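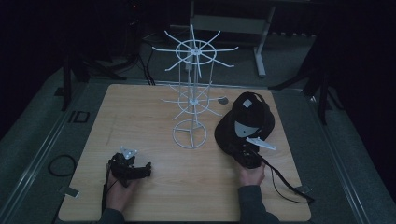
Counter Display for Small Goods: Final Report
Retail Fixtures Project, Group 5
June 2019

1. Background

The student shop sells caps, keychains and lanyards from one counter. Until March all of it was kept in two open bins next to the register. Customers had to dig through the bins, and the caps came out with bent brims. Our group was asked to find a fixture that would hold caps and small items on the counter without blocking the view of the person at the register.

2. Options we looked at

We compared a slotted board, a set of stacking trays and a rotating wire rack. The slotted board from Rathjen needed a wall behind it, and the counter doesn't have one. The Treseo trays took up less height but had the same problem as the bins, with the bottom layer never being seen. We chose the rotating rack.

The rack is white wire. It has a round base with three spokes, a thin post, and two tiers of straight hooks that point outward. The upper tier is the larger one. It came without instructions, but there was not much to work out.

3. Method

We set the rack up on a wood-grain table in the lab before moving it to the shop. The stock for the test was black baseball caps, and later the keychains. We tried three ways of hanging a cap:

By the back strap, with the brim facing out.
By the back strap, with the brim facing the post.
By the edge of the crown, with no strap.

After that we ran the rack in the shop for 5 weeks and wrote down what was sold from it. Staff were asked to refill it at closing time and to note anything found on the floor.

4. Results

Hanging by the strap with the brim out worked best. The front panel could be read from the customer side and the brims did not catch each other when the rack turned. With the brim facing in, the caps hit the post. Hanging by the crown edge did not hold. The caps slid off as soon as the rack was turned at normal speed.

Caps did better on the upper tier. On the lower tier they hung too close to the base and pushed against each other, so we kept that tier for keychains and lanyards.

Total sales from the rack were 156 items, mostly keychains. The register total for the whole shop over the same weeks was 643 items. We don't have a matching figure for the bins, so we can't say how much of this was due to the rack.

5. Problems

A rack loaded on one side only will lean. This happened twice when staff filled the hooks nearest to them and left the far side bare. The Zullidance price tags we used were also too wide and twisted around the hooks. We changed to the smaller Skiter tags in week three.

6. Recommendations

Keep the rack and load opposite hooks in pairs. Put caps on the upper tier only. If the shop orders a second rack, it should have a heavier base. The next group should record sales from the old fixture before replacing it.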